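1/ Draft three of the second novel is done. 433 pages, down from a lot more. A few notes for the people who have been asking.

2/ It's called The Clorkance Road. Two brothers inherit their father's ferry company in a town called Medina and haven't spoken in 14 years. The older one wants to sell. The younger one already has, sort of.

3/ The first book was all one voice. In this one the brothers trade chapters, and their aunt gets four of her own near the end. She was a minor character until March.
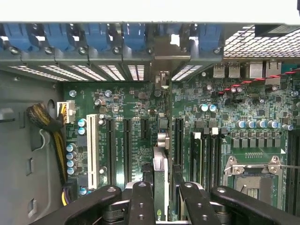 4/ Biggest cut: the whole wedding. It ran 30 pages and I liked most of them, but the story stopped dead while everyone danced. One toast survived and moved to the funeral.

5/ Several of you asked if Trellia from the first book comes back. She does, for one chapter, on page 153. You don't need to have read the first book to follow it.

6/ The romance is smaller this time. There is one - the younger brother and the woman who runs the fuel dock - and it ends about how you'd expect with him lying to her since chapter two.
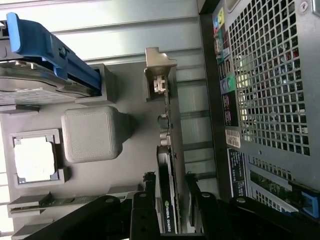

7/ Next step is my editor, then copyedits. No release date yet. The cover is being worked on and I haven't seen it either.

8/ I have room for two more early readers. I'd like people who read family stories and will tell me where they got bored. Page numbers help. Send a message with the last novel you quit and where you quit it.

9/ Thanks for sticking around. - Wenceslao Ledesma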